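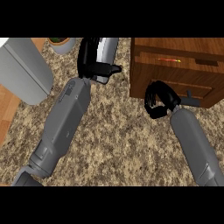
Un planificateur qui ignore le frottement du tiroir ne sert à rien, a lancé un visiteur dès l'ouverture de l'atelier, chez Rimel. La remarque a occupé une bonne partie de la matinée. Dans le simulateur Mostell, la main droite se place devant la poignée du tiroir du bas, puis le contrôle passe en effort. La tâche compte 3 phases, rejouées sur 32 variantes de meuble. Le journal du jour contenait 761 essais. Le module de perception, Ruawai, reste à brancher. Prochaine visite en juin, sur le site de Bamville.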